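sturkine-reach
Hand-eye reach checks and contact logging for arms with multi-finger hands

Maintained by Lakshmi Krishnan and Parvathi Achari
Last updated: 30 Sep 2026

What is in this repository

sturkine-reach has the reach planner, the logging node and the replay viewer we use on the Drovov floor. It also holds the first public set of recorded reaches, 1,025 in all. Each reach is stored as one folder with joint states, commanded hand pose, finger currents and color video from a head view and a wrist view.

The planner takes a target pose and a list of keep-out volumes. It returns a joint path or an error code. It does not choose the target. Targets come from the part detector (a separate package, appiah-parts) or are typed in by hand through the console.

Floor zones

Zones are marked on the carpet with yellow tape and entered in zones.yaml as polygons in the floor frame. The tape is there for people. The software only reads the file, so if the tape is moved the file has to be edited too. Corners are measured to the outer edge of the tape. 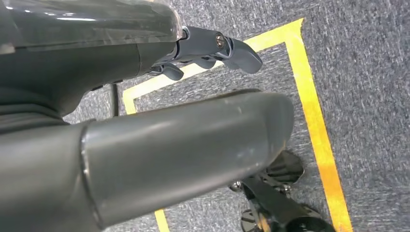
Wrist view over a taped zone, with parts of the robot close to the lens.

Wrist views like this need the self-mask turned on. Without it the detector returns false parts on the housing and on the finger linkages, mostly where there are bright reflections. The mask is rendered from the joint states on every frame. It is padded by 12 pixels, and you can change that with self_mask_pad. Lower values let more of the floor through but start to leak at the finger tips.

Install

Tested on Ubuntu 24.04 with Python 3.12. Clone the repository, run ./setup.sh, then source env.sh in each terminal. The replay viewer runs without a robot. The planner needs the URDF for your arm in the models folder, and the joint names have to match the ones in joints.yaml.

Running a reach

Start the logger first, then the planner. Use --dry to plan without moving. The console prints the path length and the smallest clearance, then waits for y. Releasing the enable switch stops the arm and closes the log cleanly.

Contact labels

Every frame has one of 4 labels: free, near, touch, unsure. Labels are made from the finger currents and then checked by a person in the viewer. Thin, flat parts give weak current signals, and most of the unsure frames come from them.

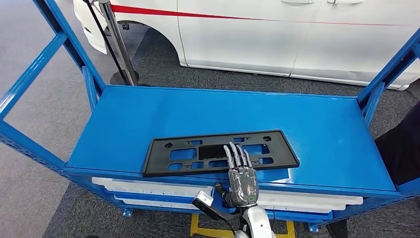 Head view. Fingertips on a black license plate bracket, blue rack.

For flat parts we label by fingertip. Touch is set if any one finger is in contact, and the per-finger values are kept in contact.csv. Openings in a part count as background. A finger over an opening is labeled near unless its current says otherwise.

The head view is the better one for checking these, and the viewer opens it by default. Press w to switch.

Low-clearance reaches

A low reach runs under an overhang, where the head view is often blocked and the wrist view does most of the work. These are tagged low in index.csv. Exposure is the main problem. The wrist camera can have a dark panel and full window light in view together, and auto exposure hunts between them.
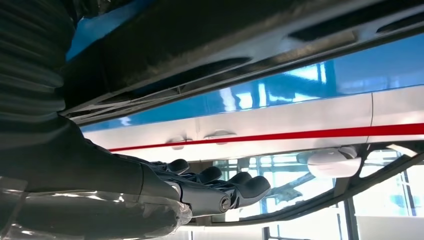 Set exposure_mode to fixed before planning a low reach, and take the value from the last good frame near the target. Glossy surfaces also return mirrored edges. The depth filter drops most of them, but it needs 3 frames in a row to agree, so keep the approach speed at or below the default. Where the filter is not confident it writes zeros. Do not fill these in before computing clearance.

Known issues

The viewer loses sync if the wrist stream starts late. Run tools/resync.py on the folder.
Clear plastic wrap on the hand is not in the URDF. The self-mask can miss the loose parts of it.
zones.yaml does not support curved edges.
Sivora export writes joint angles in degrees. Everything else uses radians. This will change in the November release.

License

Code is under Apache 2.0. Recordings are under CC BY 4.0. Open an issue before sending a large pull request.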